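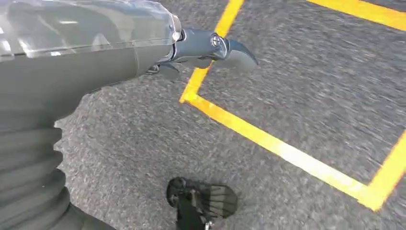 Section 3: Setting up a night watch at a light site

This section covers places where people report moving lights: marshes, ridges, old quarry roads. The steps were written for the Lorken ridge and work elsewhere with small changes. They assume you have read Section 2 and asked the landowner.

A warning about expectations. The Lorken lights have a reputation going back several generations, and the visitor leaflet will tell you that no one has ever explained them. Gumaro Lozano went through our file of 167 written reports and found that 103 of them gave no compass direction at all. A light with no direction can't be checked against anything. It may have been a lost spirit or it may have been the late bus from Nanik, and the report gives us no way to choose.
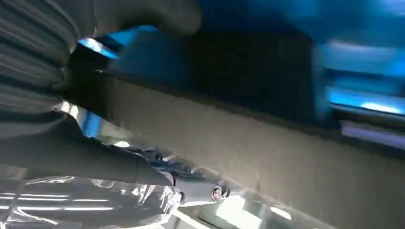
Reading time: 8 minutes

3.1 Before you leave home

1. Read no accounts of the site for a week beforehand. If you have already read them, write down what you expect to see and hand it to the watch leader in a sealed envelope.

2. Print a map at a scale that shows roads, masts and farm buildings out to 18 miles. Headlights on a long hill carry much further than most people believe.

3. Look up moonrise, moonset and the positions of the bright planets. Venus low over a ridge has been reported to us as a lantern, a signal fire and a craft.

4. Set every watch and phone to the same time, to the second.

Note: Leave pendulums and dowsing rods behind. We have been lent both. They moved when people held them, as they do in any kitchen.

3.2 Choosing your two posts

1. Pick two posts with a clear view of the same ground, at least a quarter of a mile apart. A single post gives you a direction and nothing else. With two you can draw lines on the map and see where they cross.

2. Visit both in daylight. Mark each with a peg and take a bearing to three fixed landmarks.

3. Put two people at each post. They sit back to back until the watch begins and do not discuss the legend. This is harder than it sounds.

Caution: At Lorken the ground below the second gate is soft well into spring. Keep to the track. The story that walkers are "led" into the bog needs nothing stranger than a bog and a person looking up.

3.3 During the watch

1. Start logging at sunset, well before anything is supposed to happen. You need a record of the ordinary lights first.

2. For each light, write the time, bearing, height above the horizon in finger-widths, colour and how long it lasted. Write this before you speak.

3. Don't use the words "hovering", "intelligent" or "following" in the log. If the light seemed to keep pace with you, write down what you were doing and whether you were moving.

4. Tell the other post by radio that you have an entry, giving the time only. If you give the direction, they will find something there.

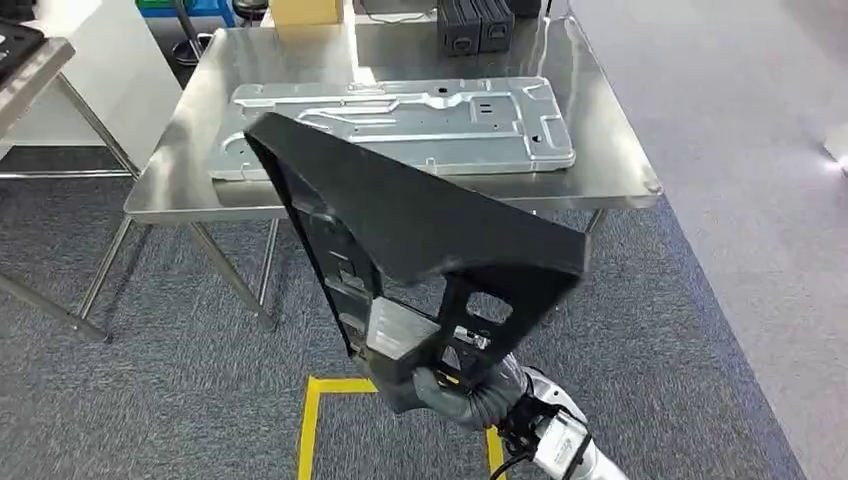 5. Keep going through the dull hours. Most watches are abandoned by midnight, and then the blank hours get left out of the story as if no one had sat through them. A blank hour is an entry. Write "nothing" and the time.

Note: Deepak Agarwal logged a pale, drifting glow above the Katiyar causeway in January, with a matching bearing from the second post. The lines crossed on a greenhouse. We still get letters saying the greenhouse doesn't account for the feeling of dread. Perhaps so, but we have no column for dread.

3.4 After the watch

1. Collect both logs before anyone compares notes.

2. Open the envelopes. Where a log matches what its author expected to see and the other post has nothing, mark the entry as weak.

3. Draw the bearings in pencil. Visit every crossing point by day before you call it unexplained.

4. File the original pages. A neat copy made the next morning is a different document, and at Drikeo the neat copy had gained a second light.

For marsh gas claims, see Section 4.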